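The afternoon shift at Prollmont

Prirent packs household goods for other people. Supermarkets and hardware chains send it pallets of things that have to be made up into mixed cartons, and the staff at its Prollmont depot make them up. For most of the depot's life that has meant long benches, a picking list and a good pair of shoes.

The list changes by the hour. One carton wants kitchen wraps and sponges, the next wants a plastic basin with something tucked beside it. Fixed machinery never coped with that, so the sealing and labelling were automated years ago and the picking was left alone. Of the 60 people on the floor, most still pick by hand.

Five of them now spend part of the week at a different sort of bench. They work with a gripper in each hand, picking up stock items and setting them down again, and the movements are recorded for Veter, the firm that is building the depot's picking arms. A session starts at two and stops at half past three, with a break in the middle.
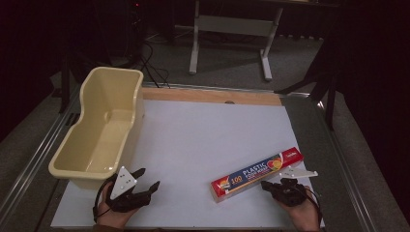

The pickers who do this work say it is slower than they expected. A hand knows how hard to squeeze a carton without being told. Two stiff fingers don't, and for the first few days people crushed corners or let boxes slide. They talk about elbows a good deal. You have to keep them in, one woman said, or by three o'clock your shoulders let you know.

Pay was the first question at the staff meeting in December. Prirent agreed to an hourly supplement for bench time, and to count it as skilled work on people's records. The second question was the obvious one. Managers say no picking job will go while the current contract with Veter runs, and that after it the arms will take the night cartons, which the depot struggles to staff. Not everyone on the floor is satisfied with that. A picker with nine years in the building pointed out that nights are where the younger ones earn their extra.

There are gains that people do mention. Bench work is done at waist height, with no walking, and two of the five had been on light duties with bad knees. They also get a say. The stock catalogue has 763 lines, and it is the pickers who decide which ones are worth recording first. They put long thin boxes near the top, along with anything that has a rounded edge – those are the ones that get dropped on an ordinary shift too.

Wear on the tools is logged at the end of each session. Fingertips are wiped down, the joints are checked for fluff and thread, and anything loose is reported before the grippers go back on charge. 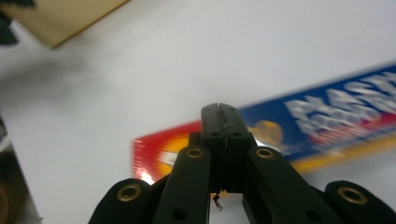 What comes next

Tahiri, a smaller packing firm across the estate, has asked to send its own staff over for training in the spring. Prirent is in favour, provided its own pickers do the teaching and are paid for it. The first arm is due on the floor after that, at one bench, with a picker beside it for the whole shift. The rota for that bench went up by the canteen door last month, and about half the slots have names against them.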